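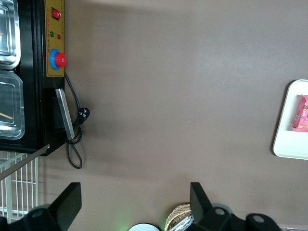 Erzsébet Bakos said the newsletter signup box was in the wrong spot and had been since February, and could we please deal with that before anything else. Agreed to take it first.

**Blog & site meeting, 17/03/2026**

Chair: Bakos. Notes typed as we went, sorry for gaps.

**1. Signup box**

Currently bottom of every post, under the related links. Hardly anyone scrolls that far. 141 signups last month, target was 224. Two options: after the second paragraph, or sidebar. Sidebar vanishes on phones so it's out. Going with after second paragraph, long posts only. Short posts keep it at the end. Bakos to write new wording, current line ("Stay in the loop") to go. No pop-ups. This was asked again and the answer is still no pop-ups.

**2. Posting schedule**

Three posts a week not holding. Last month we managed two most weeks and one of those was always thin. Suggestion to drop to two officially, one long one short. Objection: search traffic drops if we post less. Counter: the thin ones bring in next to nothing anyway, and people leave after a few seconds. Agreed on two for a trial, look again next quarter.

Long post = reported piece or proper how-to, gets edited by a second person. Short post = update, link roundup, reader question. Can go up after one read thru.

Draft deadline moves to noon the day before. Drafts that come in late slide to the next slot, no exceptions (one exception asked for, refused).

**3. Old posts**

Archive is a mess. 100 posts flagged as out of date, some with dead links in the first line. Getier did a first pass on the list and sorted into keep / fix / merge / delete. 50 marked for fixing, the rest split over the other three piles, exact split in the sheet.

- Fix pile: update facts, swap dead links, add a "last updated" line at top
- Merge pile: mostly the beginner posts on headlines, which say the same thing over and over. One good one, redirect the others to it
- Delete pile: hold until someone has checked for inbound links

Long discussion on whether to change the dates on fixed posts. Some felt it looks like cheating. Decided original date stays, updated date goes next to it.
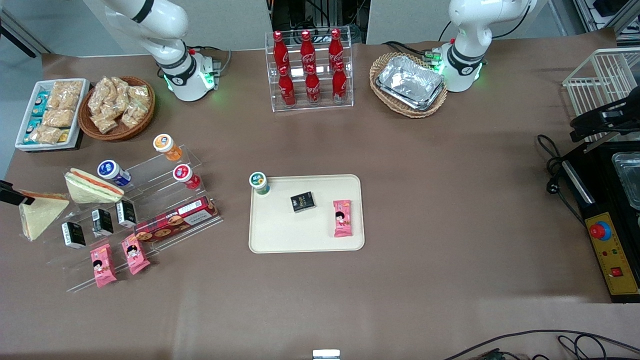
Do we have to redirect the deleted posts too? Only the ones with links coming in from other sites; the others can just return the normal not-found page.

Not-found page itself is ugly and needs a search box. Added to Trumanora's list, low priority.

**4. Comments**

Spam getting past the filter again, mostly on the two oldest posts about picking a domain name. Close comments on anything older than a year. Real readers can use the contact form. First-time commenters still held for approval, but approval is taking days, which puts people off. Rota needed. Bakos takes it until the next meeting, then we swap.

**5. Sponsored posts**

Mészáros sent an offer for one post a month. Money fine, wording not. They want no label and a followed link. We want a label at the top and the link marked as sponsored. Reply going out this week saying so. If they won't budge we pass.

Gristis also asked about a banner. Too wide for the new theme, asked them for a smaller version, waiting.

**6. Theme / speed**

New theme is live on the test site. Front page loads a lot quicker. Post pages not much change, blame the fonts. Down to one font family, two weights. Headings look a bit big on phones. Large photos to be shrunk before upload form now on, reminder to go in the style guide.

Category pages: still 404 on test for two of them. Don't launch until fixed.

**7. AOB**

Style guide still says "web site", two words. Change it. Author bios overdue, three lines max, send to Bakos.

**Actions**

- Signup wording and box move: Bakos
- Inbound link check on delete pile: Getier
- Category pages, then search box: Trumanora
- Reply to Mészáros: Bakos
- Chase Gristis banner: whoever is in first on Thursday

Next meeting same time, in two weeks. Schedule trial numbers not expected by then so leave off agenda.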